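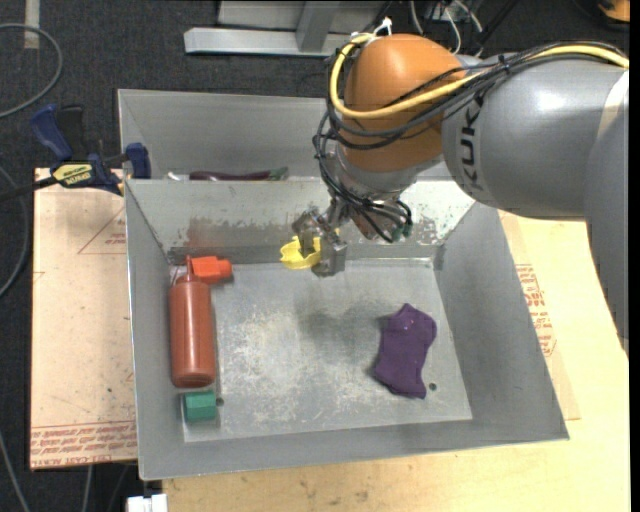 磨旧了的金属箱，左边躺着一只棕红色挤压瓶，另有绿色方块、布和一件带波浪边的黄色小物。

Navville杂物回收点换新规：瓶子要拧盖，布另装袋

本站讯 5/11/23 Navville旧物回收点今起改收法。小件杂物不再跟大件一起交，改投敞口金属箱。瓶子、布料、玩具、厨房零碎都算小件。家具和电器照旧，走后门登记。

新办法由经营方Skisus公布，Kerslake仓库同步执行。Zoltbridge那边暂时不动，还按老办法收，要等到明年3月再看。

先说为什么改。过去小件是用纸箱收的，居民从家里搬来什么箱子就是什么箱子，鞋盒、水果箱、搬家剩下的大纸箱都有。下雨天箱底一软，东西全掉在地上。上一轮集中收集，两处一共收了177箱，其中76箱因为混进了没倒干净的瓶子，整箱返工，一件一件拿出来擦。擦不出来的只能扔。布料最吃亏，沾了酱汁或者洗洁精，基本就没法再送人了。

Skisus在通告里写得很直接：“一只漏的瓶子，能毁一箱布。”

金属箱不怕漏，冲一冲就能接着用。箱壁是斜的，底是平的，东西倒进去不容易卡在角落。旧是旧了点，箱底和箱壁都有刮痕，有的地方发白。回收点说不影响使用，不打算重新上漆，钱留着修后门的雨棚。

哪些能投

挤压瓶可以，酱料瓶、洗涤用的、手工用的胶水瓶都行。条件是倒空、冲过、盖子拧紧。尖嘴瓶要特别注意，嘴上那点干掉的东西最难弄，回家用温水泡一泡再拿来。没有盖的也收，但请单独交给柜台，不要往箱里扔。

积木和玩具方块可以。单块也收，不用成套。以前规定要成套才收，结果大家把零散的都扔了，挺可惜。Kerslake仓库有一面架子专门放散件，按颜色摆，绿色的一向缺，来找的人多。

小摆设、模具、浅盘一类的小东西可以。有波浪边、花边的请看一下有没有缺口，塑料的缺一点没关系，玻璃和陶瓷的缺口不收，会划手。

布料可以投，但要装袋。毛巾、抹布、桌布、窗帘头都算。新规定里这一条改得最多，以前是直接塞进箱子，现在要先装透明袋，袋口打结。湿的不收。刚洗完没干透的也不收，捂一夜就有味。

哪些不能投

电池，不管大小。
打火机、喷雾罐。
药品，包括空药瓶。药瓶上有个人信息，回收点不愿意经手。
刀具。厨房刀请用厚纸包好，交柜台。
任何还在往外漏的东西。

上面几样如果混进箱里，整批暂停，等清出来再继续。高峰期停一次，后面排队的人就得多等好一阵。

怎么投

进门左手边取一个号牌，到箱子跟前把自己那份轻轻倒进去。别从高处往下砸，声音大，瓶盖也容易崩开。袋子、纸箱自己带走，或者折平放到门口的架子上。倒完把号牌还回去就可以走了，不用等清点。

每户每次限2袋。超过的请分次来，或者提前打个招呼，直接送Kerslake，那边地方大。搬家清屋的一律送Kerslake，Navville这边门口窄，停车也难，上个月有辆货车堵在巷口，后面的人绕了一大圈。

想留收据的，先到柜台登记再投。投完补不了，东西一进箱就跟别人的混在一起，谁也说不清哪件是谁的。反悔的也请趁早，有居民把孩子的玩具误交了，第二天来找，最后是在散件架上翻到的，运气算好。

收进来以后

小件按材质分开。塑料、布、木头、金属，各归各的。能直接用的洗净上架，居民可以免费取，取走不登记。不能用的布剪成擦布，送附近几家修车铺。瓶子能再用的，灌手工班的颜料和胶水，剩下的进塑料回收。

手工班最近正好缺挤压瓶。班上用来画粘土的花边，尖嘴的好使，出来的线细。颜色不限，透明的最好，不透明的也要。有的居民把标签撕得很干净，多谢，这样省了泡水的工夫。标签撕不下来的也别硬刮，刮花了反而不好看。

散件架的开放时间跟回收点一致。取东西自带袋子。架子每隔一阵清一次，放久了没人要的会转到Zoltbridge，那边学校多，散积木走得快。

居民怎么说

上午在门口排队的几位居民，意见不太一样。有一位说早该改了，上回她交的桌布是好好的，后来听说整箱都报废了，心里不舒服。另一位嫌麻烦，家里没有透明袋，为了交旧毛巾还得专门去买一卷袋子，“那不是更浪费”。回收点回应说，透明的面包袋、米袋都行，洗干净就可以，不一定要新的。柜台也备了一些，先到先得，用完为止。

还有人问能不能把瓶子里剩的东西倒在回收点的水池里。不能。水池是洗手用的，下水己经堵过，疏通花了半天。请在家倒好。

一位住在后街的老住户提醒，箱边是金属的，带小孩来的看着点，别让孩子趴在边上往里捞。回收点表示采纳，会在箱子前面的地上贴一条线，投东西的时候站在线外就行。孩子想找玩具，请去散件架，不要从箱里拿。

几处容易弄错的

海绵算不算布？不算，不收。
带瓷砖胶或者水泥的旧瓶子？不收。
旧雨衣？算布料，擦干，装袋。
纽扣、拉链头？收，请装小袋扎好，散着扔会掉到缝里，箱底靠角的地方有小孔，太小的东西不好找回来。
烘焙模具？收，油洗掉。
毛绒玩具？本轮不收。上回收得太多，Kerslake堆了半面墙，先消化掉再说。何时恢复在另行通知。

通告原文贴在Navville回收点门口和Kerslake仓库的公告栏，字有点小，柜台有大字版可以借看。对规则有疑问的，可以当面问，也可以把东西拍下来带着手机去柜台，工作人员看一眼就知道收不收，比抱着一大包来回跑强。

试行期间每天的收量会写在门口的黑板上。今天上午开门不久，头一批已经倒进箱里，布袋打结的人比预想的多，瓶子没拧盖的还是有，当场退回去拧好再投。回收点说头几天以提醒为主，不罚，也没有罚的打算，屡次不改的会请他改交柜台，一件件过。

另，Kerslake仓库因搬架子，散件区缩小，能拿的东西比平时少，预计将近2周后恢复。大件登记不受影响。想去取积木的居民先打电话问一声，免得白跑。

Zoltbridge的居民如果愿意按新办法交，也可以直接来Navville投，不查住址。停车请停在坡下面，巷子里不要停。

（完）

更正：本文早些时候一版写成布料“不收”，应为“装袋后可收”，已改。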